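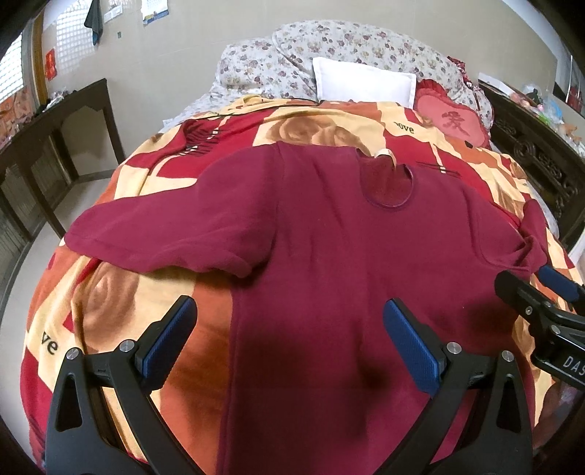

A dark red T-shirt laid out on a bed blanket.

Iveta Paulík has been selling other people's clothes for six years, and she would like the resale apps to stop telling her she is saving the planet.

"I sell a shirt, the buyer feels good, and then she orders two new ones," she says. "Where is the saving? Show me the saving."

Prosumine, the app she uses most, put out a report in July claiming that every used item sold on it "replaces" a new one. I asked Paulík if she believed that. She laughed for quite a while.

"They asked their own users. What are the users going to say?"

Her spare room in Temton holds the stock, mostly tops and children's coats. Plain T-shirts hardly pay, she says. By the time she has washed one, measured it, answered questions about the neckline and walked to the post office, she might clear 47 cents. She keeps listing them anyway, as buyers who come for a shirt sometimes leave with a coat.

Omid Kermani, who ran a thrift store in Brorndale until the rent went up, is harder on the business than she is. He says the apps take the good pieces and leave the charity bins with what no one wants. "Then people look at the bins and say donations have gone downhill," he says. "Of course they have. The good stuff is online."

Does he have figures for that? He doesn't. He has what he saw come through the back door, and he admits that one store is one store. Paulík thinks he is partly right and partly sore.

Neither of them is against secondhand clothes. Kermani was wearing a used jacket when we met. What bothers Paulík is the little green leaf that now shows up next to each of her listings – she never asked for it and can't turn it off.

"I wrote to them about the leaf," she says. "They sent me a discount code."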